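Search chapters, terms, people

Chapter 7
Open Day: Watching People Teach Machines

By Citlali Arellano
June
Reading time: 9 minutes

I nearly skipped the open day at Werkbridge. I'd been to a few of these things and they tend to go the same way: a big orange arm behind a fence picks up a car door, puts it down, picks it up again, and then there are sandwiches. My notebook from the last one has a page and a half in it, mostly about the sandwiches.

So I was pleased when the first room on the tour turned out to be a sort of lounge. Sofa, cushions, coffee table, a couple of people getting on with their work. The group I was with (mostly second-year students, plus a man from a packaging company who asked very good questions all day) shuffled along a bit awkwardly, as you do when you walk into what looks like somebody's living room.

What we'd come to see was hand-held gripper work. You've met grippers already, back in Chapter 2, where they were bolted to the end of an arm and did what the arm's controller told them. Take the arm away, give the gripper to a person, and you've got a very different tool! The person does the reaching and the squeezing, and a camera on the gripper records the view from right beside the fingers. The team at Horkance, who ran the session, told us they were after 600 recordings of everyday handling jobs, and had 530 of them done by the time we arrived.
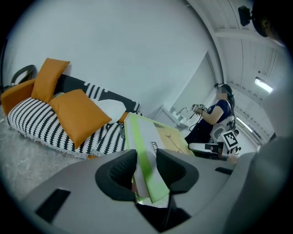 Figure 7.1 A flat box held between the two padded fingers of a hand-held gripper.

I want you to notice the fingers before anything else. When I first started reading about this field I pictured metal pincers, like the ones in the arcade machines that never give you the teddy bear. These were black pads with a fine mesh texture on the inner face, and I spent an embarrassing amount of time asking about them. Padding matters a lot when the thing you're holding is flat and has a printed cover you'd rather not scuff. We'll come back to friction and contact area in Section 7.3, with some sums, but keep the picture in your head until then.

The other thing you'll see everywhere is the square black-and-white markers. A camera can pick out a printed pattern like that very quickly, and if the software knows how big the square is, it can work out where the square sits and which way it's tilted. I asked whether you could do it all without them. You can, sometimes, and there was a friendly argument about it between two of the Horkance people that carried on well past the end of our time slot.
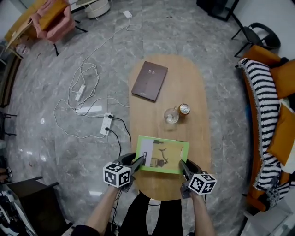

Figure 7.2 Two grippers, one for each arm, pressing on the sides of a book at the edge of the coffee table.

Two-handed work is where I started to feel for the machines. Try it at your own kitchen table: pick up a paperback by its sides using only the thumb and one finger of each hand, then turn it to face the other way. Each hand has to know what the other is up to. Push harder on one side and the book slides or swings, and you fix it without thinking. Somebody has to show a robot that fixing, over and over, and the showing is a job of work in its own right. I had a go after lunch and my forearms were sore by the end of it, after around 2 minutes.

The software that lines up the recordings is called Kiani, and a second program, Asateo, sorts them by task. I'd expected to find that part dull and ended up staying for the whole talk. Section 7.4 is based on my notes from it.

Before you read on, write down three things you picked up today and how you held each one. Fingertips, whole hand, both hands? Keep the list handy, as you'll want it for the first activity in Section 7.1.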